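Filed under: Automation / Budgeting and Procurement

The quote is the smallest part of the budget

Most equipment requests for robot work are built backward. Somebody gets a quote for an arm, adds shipping and tax, rounds up, and sends it to purchasing. The arm arrives. Then the second round of requests starts, and it doesn't stop for a year.

I have reviewed plans of this kind for seven years, first at Coppens and now for groups that use the Nulbridge building. My argument is a narrow one. The arm should be the last line written on the request, and a plan that can't fill in the lines above it is not ready to be funded.

Start with the floor. A mobile unit needs room to turn, room to be parked, and room for the people who work on it. Arms hung from above need a structure to hang from. Frames, stands and bases have footprints that never appear in the vendor's drawing, and once they are set down they tend to stay. People also work on the floor more than any plan admits, sitting or lying beside a low-mounted arm for as long as the job takes. A plan drawn with standing operators only will be short on space from the first day.
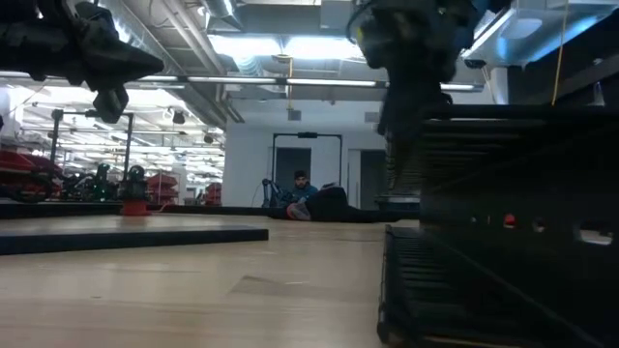 Roos Goossens wrote back to an earlier draft that floor area is a landlord's cost and has no place in an equipment budget. Her group at Cemholm pays one rate for the whole hall whether it holds two machines or seven, and she would sooner see the money go into spare grippers. If the hall gets crowded, she said, move something.

I take the point on accounting. Under a flat rate, floor area is free to the person signing the request. It is not free to the people who share the hall. Moving something means unplugging it, rerouting its cables, and calibrating it again, and those hours come out of a labor budget that the equipment request never touched. I would accept a plan that charges nothing for area as long as it charges for one full move per machine per year. Few do.

Next, power and network. Every arm needs both, and the runs are longer than they look on paper because cable goes up, over and down. Budget the drops, the routers, the cable channel, the strain relief and the tape. None of it is expensive. All of it is ordered late, often on a personal card, and then argued over when the expense report comes in. A fixed allowance of $700 per station, approved with the arm and spent without further signatures, removes most of that traffic. At Nelta we tried $200 first. It ran out before the second station was powered.

Then there is the table. I am serious about this. A station with two arms facing each other is, for planning purposes, a table with attachments. The table sets the reach, the working height and the distance between the bases. Change it and the mounting has to be checked again. Yet the table is usually whatever was left in the hall, and the frame around it is bought in a hurry after the arms are on site. Specify the top and the frame together, order them first, and let them sit for a month if they must. An idle table costs less than an idle arm. 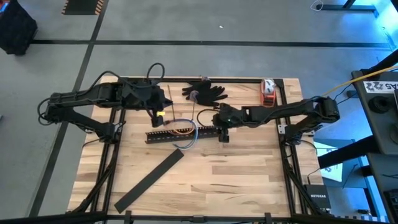

The same goes for what the arms will handle. Task items are consumables. Gloves, wire, tape, lengths of channel, strips of rubber: they bend, tear, get borrowed and go missing. If the results are to be compared from one week to the next, the replacements must match the originals, so buy enough at the start and store the surplus under a part number. I have seen a comparison thrown out over a change in wire gauge. The wire was cheaper than the lunch at which we discussed it.

Spares come after that. Noémie Vidal kept a simple rule at Nelta: two of anything that touches the work, one of anything that moves it, none of anything that only holds it up. The rule is crude, and it fails for parts with long lead times, such as a wrist joint from a vendor that builds to order. For those, ask for the lead time in writing before signing. If the vendor won't give one, treat the part as touching the work and buy two.

Labor is the line I see left out most often. Someone has to assemble the station, label it, keep its software current and take it apart when the lease ends. If that person is already fully booked, the request should say whose other work will slip. A blank there is usually filled by the most junior member of the group, in the evening.

Only then should the arm go on the form. By that point the choice of model is often settled by what is already written: the reach from the table, the weight from the frame, the voltage from the drop. Quotes get shorter. I have also seen two requests withdrawn at this stage by the people who wrote them, which saved the reviewers an afternoon.

As for Goossens and her spare grippers, I would fund them. They belong four lines up from where she put them.

Contact | Copyright 2018 | Back to top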